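Bepari leaving Bultport?? – General Esports – Page 1

tannoy_tim
Posted 15 Apr 2025
So it looks like Bepari is off. Aurelio Barrera said on his stream last night that Bultport are letting him talk to other teams, and Kullum are first in the queue. I'm gutted. He's been the only reason I stayed up for the away matches this year. Anyone heard what the buyout is?

moss_and_pixels
I heard 1000 a month on top of what he gets now, but that came from a mate of a mate so take it how you like. Kullum makes no sense to me though. They've already got two players who want to do the same job.

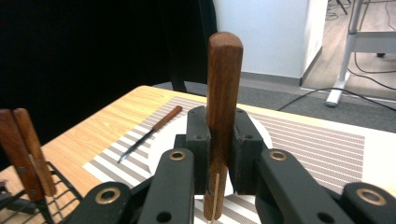 Wooden handle, reddish brown at the top and paler lower down

gravyboat88
Disagree with moss, sorry. Kullum lost six maps in a row because they had no one calling the shots mid-round, and that's exactly what Bepari does. Put him in, drop one of the other two to the bench, job done. I'd have him in before the June qualifier.

moss_and_pixels
gravyboat88 wrote: that's exactly what Bepari does
Does he though? I watched the whole Zalteck series back and he hardly said a word on comms till the last map. Lovely aim, I'll give you that. But a caller? Nah.

tannoy_tim
He had a sore throat for the Zalteck series, he said so in the interview after! You can't judge him on that one.

moss_and_pixels
Fair enough, missed the interview. Still not sold.

Halfpint_Hels
I'm 233 posts into lurking mode and this thread has dragged me out of it, well done all. My worry is Bultport. Who do they replace him with? The academy lad is sitting on 2395 rating, and that's decent, but he's never played on a stage and I think he'd get eaten alive – I'd want him to have a few small events first.

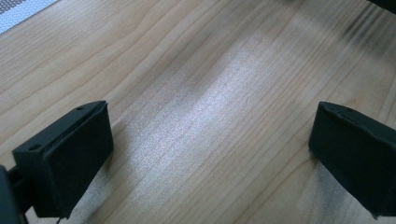

Pale wood grain with the light on it

gravyboat88
Oh I'd throw him straight in. Bepari was a nobody when he got his go and he did alright, didn't he?

Halfpint_Hels
He had a much better team round him then! Completely different.

tannoy_tim
Got to side with Hels on this. Anyway Barrera says he's streaming again tonight so I'll post if he gives any more away. If it's Kullum I'm not changing my shirt, just so you all know.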